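Two Thousand Ways to Hold a Hard Drive

May 8, 2020

My mother asked what I do all day and I told her I teach a robot to take computers apart and put them back together. She said that sounded clever. Then she asked how many computers it had fixed, and I changed the subject to her tomatoes.

The Flerkincombe bench, as it stands in May:
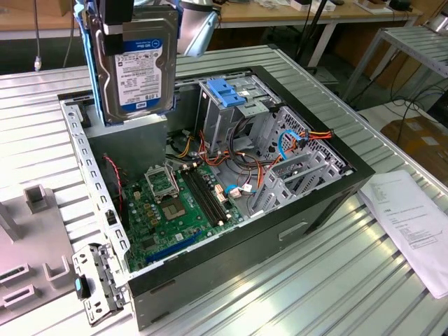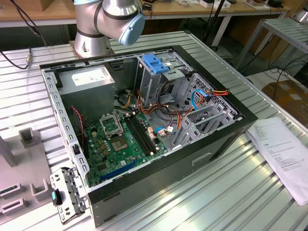 The project is called Tavares, and what Tavares wants is examples. It wants them the way a toddler wants the same story read again, except that the toddler will eventually fall asleep. The target we agreed with Broltville, who do the training end of things, is 2000 usable episodes of drive handling. An episode is one go at one small job: take hold of the drive, carry it, put it where it belongs, let go. A good one lasts 40 seconds. A bad one lasts until I say a word I shouldn't.

I steer the arm for all of these. People imagine the machine working things out for itself while I sit by with a clipboard, and perhaps one day it will, but for now it copies me. This is a worrying thought. I have never been a tidy worker. I wobble on the approach, I go in a bit too far to the left and then creep back, and sometimes I stop halfway to think about lunch. All of that is in the examples. Somewhere in Broltville a computer is carefully learning that the right way to fit a hard drive is to hover over it for a while looking doubtful.

We did talk about throwing out the wobbly ones. I was all for it, on grounds of pride. Broltville said no, keep them, as long as the drive ends up in the right place. Their reasoning is that a system which has only ever seen perfect runs has no idea what to do when it's a finger's width off, and it will be a finger's width off all the time. The wobble and the creeping back are the useful bit. I've decided to take this as a compliment.

What does get thrown out is anything mislabelled, and here I have to own up. In the second week I did 79 episodes with the wrong task name in the log. Every one of them says "remove" when I was plainly putting the thing in. I noticed when I was writing up the totals and wondered how I'd managed to take the same drive out all afternoon without once putting it back. You can fix a label afterwards, of course, but you have to watch each one through to be sure of what you're fixing, and watching yourself fumble a hard drive at normal speed is a humbling way to spend an evening.

Then there's the matter of variety. If the case sits in exactly the same spot every time, the system learns the spot and learns nothing about the case. So I shift it. A nudge this way, a small turn that way, start the arm from somewhere else. The trouble is that people are dreadful at being random. I went back through my starting positions and found I had two favourites, and I'd been going from one to the other like someone walking between the sofa and the fridge. Now I have a list printed out and I do what the list says, even when it asks for an angle I hate. It asks for the angle I hate a lot.

Cables are their own subject. They never lie the same way after you've been in there, and I've stopped trying to make them. At first I'd smooth them back between goes, until Broltville asked very politely whether customers' machines would also come with somebody to smooth the cables. Fair enough.

Govmont, who are paying for the arm, would like a demonstration before the summer is out. They'd like it to do the whole job unaided, with visitors watching. I've said we'll see, in the voice my dad used about getting a pony.

For anyone thinking of doing this kind of work, my advice is mostly about chairs. Get a decent one. Also write the task name down on paper before you start, say it out loud, and then look at what you've typed. Take a break before you're tired - the episodes I record when I'm tired are fast and careless, and I don't want that passed on to anyone, least of all something with a grip like that.

I'm almost halfway. The angle I hate is next on the list.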